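Handout 4 – Keeping Records for a Small Office
Evening course, Skidside Adult Learning, January session

Last time we got as far as the life of a single piece of paper, and I promised we'd slow down on naming, so let's do that now. A file name ought to make sense to somebody who has never met you! Put the subject first, then the year, then whatever else you need, and keep the order the same every time. If you have more than 100 files, you'll be very glad you did.

Folders, walls and a name placard
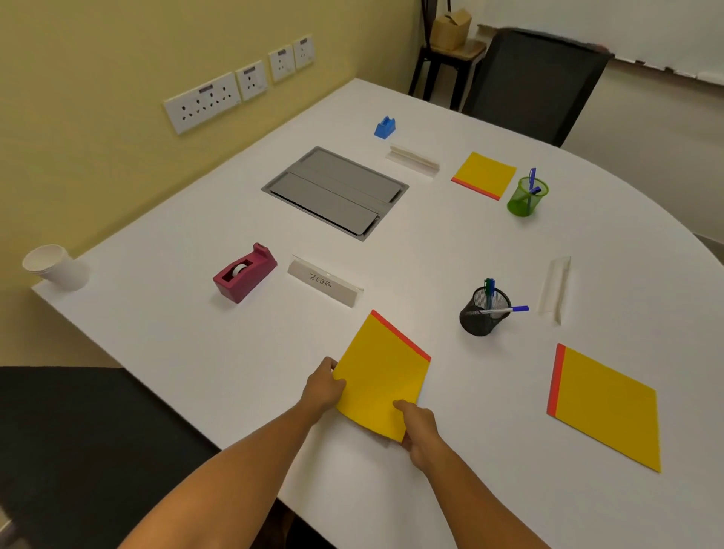
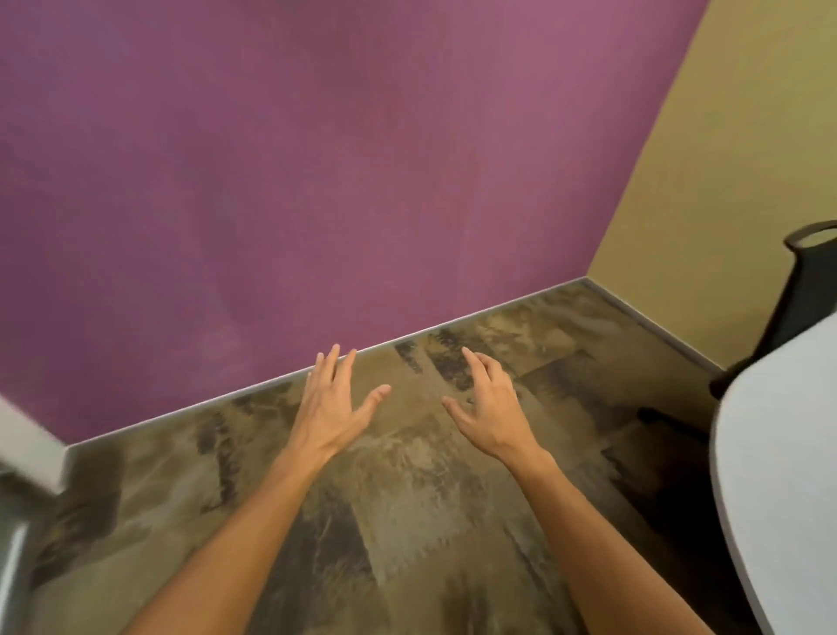
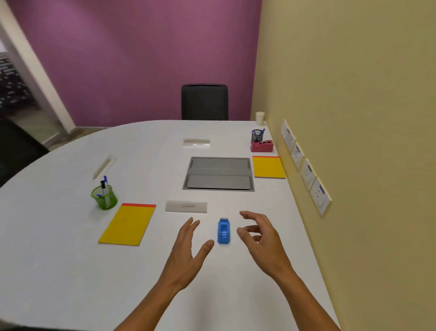

Now, retention. For our practice office, Meditz, we'll keep routine letters for 2 years and contracts for 4, and please write the review date on the outside when you open the file (I still forget this myself, and then spend a whole afternoon peeking inside things). Invoices follow the contract they belong to – a rule you may find fussy at first, but stay with it.

For next week, sort the 48 sample letters in the Flata packet and bring your list of headings. Pencil is fine, and so are crossings-out.

Related handouts
Handout 2: Choosing headings
Handout 3: The life of a letter
Handout 5: The Lâm index cards

Contact the course office | © Skidside Adult Learning | Back to top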